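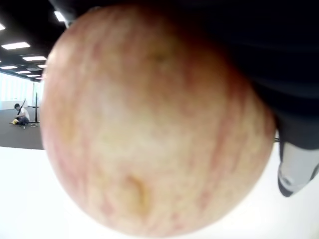

**Roscoe Halvorsen**
*Data collection lead, Gremon manipulation group*

The fruit set for Gremon passed the halfway mark this month. The target is 450 accepted episodes, and 300 are now in the store. An episode is one attempt at one task, recorded from start to finish with joint positions, hand commands and every camera stream on a shared clock.

Apples remain the slowest item. The wrist camera sits close enough that the fruit can fill most of its view during the final approach, and the peel goes soft well before contact. At that range the learner gets little from texture and has to work from outline, finger position and the head camera. Eun-seong Seo compared 11 training runs with and without the last part of the wrist stream. Removing it made grasps worse in every pairing, so we are keeping the blurred material.

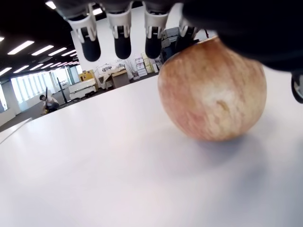
Operators should continue to vary the approach angle between episodes and leave the hand speed alone. Fruit with marks or uneven color is fine to use and should not be turned to hide them. People working elsewhere in the room are also fine. We want the policy to see ordinary backgrounds, and Rasha Geagea's review found no reason to screen them out.

Of the episodes rejected so far, 129 failed on labels alone. Most had the grasp marker placed at first touch. It belongs at the point where the object leaves the table – if it never leaves, enter the attempt as a miss and keep the recording. Misses are useful to us and are stored under their own tag.

Plate tasks have started alongside the single-object grasps. The left hand does the placing in the current batch, and the right stays open near the plate. Mahtab Karimi will add the mirrored version once the Yammine labeling tool can swap hands without renaming the joints.

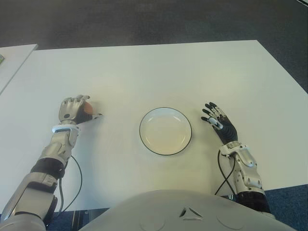 *Plate task, head view: left hand closed on a small round object, right hand open.*

Label corrections go to Randa Akl, with the episode number in the subject line. The revised operator sheet is in the Clenthorpe shared folder and replaces the December version.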